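My house rules for robot arms, as of 6 May 2022

I finally typed up the safety rules we've been yelling across the workshop at Uretti, and boy, was that overdue. 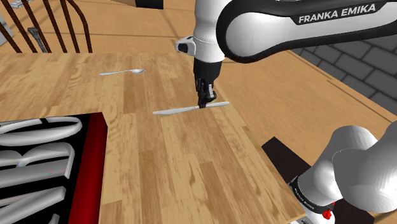
Do you need a risk assessment if the arm is sold as a collaborative one?

Every job needs its own, and that goes for the thing in the gripper too. An arm that's gentle enough to bump your elbow is a whole different animal once it's holding a knife, so we write up the arm, the tool and the object together, on one sheet.

Okay, so that was the rule I got the most pushback on (and I get it, paperwork is nobody's hobby). Our old sheet came from the Prikard job and it had one line for "payload." One line! A spoon and a table knife went in the same box. Now there's a spot for edges and points, and another for which way they face when the arm swings back toward a person.

I also split our speed limits in three: teaching, testing and running. Teaching is capped at 130 millimeters a second and I will not budge on that. Kaufmann wanted 415 for testing, which felt zippy to me, but we tried it in simulation first and I came around.

Oh, and simulation! Please write down which version of the scene you used. I lost a whole evening in May to run 697 on the Gultach project, with a table height that didn't match the real one. The version number goes at the top of the sheet now, right next to the initials of whoever checked the stop button.

Next up is the rule about sleeves and lanyards, which I still need to rewrite.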